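From: Kristóf Balogh
To: officials-list
Subject: Re: [officials] Out-of-competition notices and whereabouts windows

Lilla Szilágyi wrote:

> The draft says athletes in the provincial pool must file a daily
> window, but it doesn't say how long the window is or who holds the
> filings between quarters. Our club has two rowers affected. Can
> someone set out what changes in May and what stays as it was?
>
> Also, is the Clindatero portal replacing the paper form or running
> beside it?

Lilla,

Answers below, taken from revision 6 of the draft. Irén Hajdu has the clean copy if you want to check my clause numbers. The copy attached to the last board minutes is revision 4 and should be discarded.

The window is 30 minutes, nominated by the athlete, between 6 a.m. and 10 p.m. local time at the nominated address. It was an hour under the old rule. Athletes may amend a window up to its start. An amendment lodged after the start is recorded but has no effect on a missed-test finding.

Clause 11 covers addresses. A home address is acceptable, and so is a training centre, provided the athlete can be reached without the testing officer having to pass through a locked gate or a staffed desk that has not been told to expect them. Billet households count as home addresses for the length of the billet.

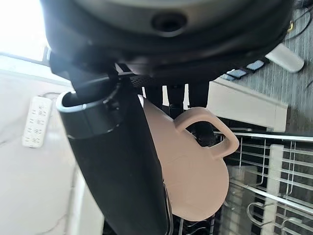 ## Who holds the filings

The integrity unit holds current-quarter filings. Closed quarters go to the archive at Chamoun and are kept for the limitation period, then destroyed. Clubs do not hold copies. If your club secretary has been keeping a binder, the binder needs to be shredded under the privacy schedule and a note of destruction sent to Zulkifli Saragih.

Access is logged. There were 846 access events in the last reporting year, of which all but a handful were routine scheduling look-ups. The remainder are itemized in appendix C, with names removed.

## Portal and paper

Clindatero replaces the paper form for new filings. Paper remains valid for athletes under 16 and for anyone with a written accommodation. The portal times out after ten minutes of inactivity and does not save a partial filing, so have the addresses ready before logging in. It has also been rejecting rural route addresses with no street number. Until that is fixed, enter the lot number in the street field and put the access directions in the comments.

## Penalties

Three missed tests or filing failures in twelve months constitute a violation, unchanged. What is new is the $2,000 administrative charge on a club that files on an athlete's behalf without a signed delegation. I argued for a lower figure at the Gulden meeting and was outvoted. The delegation form is one page and is signed once per season.

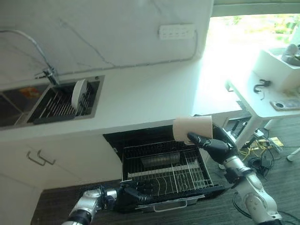 **Does a filing failure by the club's delegate count against the athlete?**

The athlete remains responsible under clause 14, whether or not the delegate was at fault. The delegate's error can be raised in the administrative review, but the failure stands on the record until the review panel removes it.

One item is still open. Saulius Kütt has asked whether travel days need a window at the point of departure or the point of arrival. The draft says only "the place of overnight accommodation", which leaves red-eye flights uncovered. The regatta at Hirnusach will produce several of these. My reading is that the athlete should file the arrival address with a late window and put the flight number in the comments, but wait for the written ruling before telling your rowers that.

Comments on the draft go to Irén, with the clause number in the subject line.

Kristóf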